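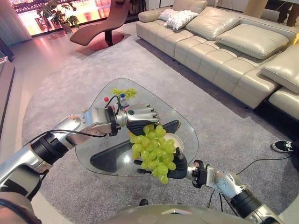 Green grapes over the glass coffee table, white bowl beside them.

Ticket 108: Glass coffee table, sticky marks and rocking top
Opened by: Oratile Coetzee
Location: Plevano, ground floor lounge
Status: Open

Reported problem
The glass top of the lounge table rocks when you lean on a corner. There are also sticky marks that come back after wiping. Guests leave fruit and drinks on it most afternoons.

Log
9:14 Checked the base. One of the clear pads between glass and base is missing. Carpet under the table is fine.
9:30 Wiped the glass with warm water and dish soap. Most marks gone, one left near a corner.
9:34 Asked Hendrik Sithole if we have spare pads. He is checking the Van Wyk order.

Until the pad is replaced, please keep bottles lying flat, and don't put anything heavy near the corners. Grapes are okay on the table but use the bowl if you can. 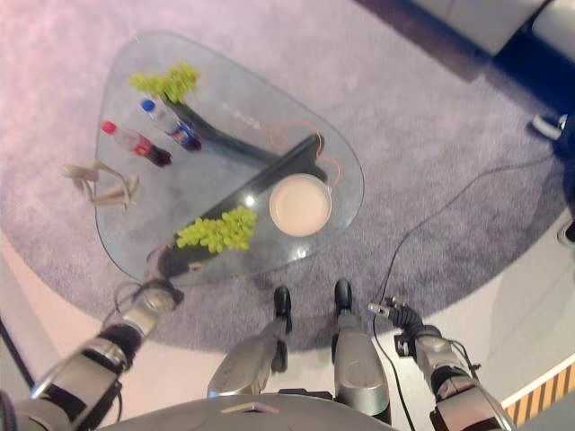 Next steps
Hendrik to confirm pad size. Oratile to fit it and test all three corners. Leave ticket open until then.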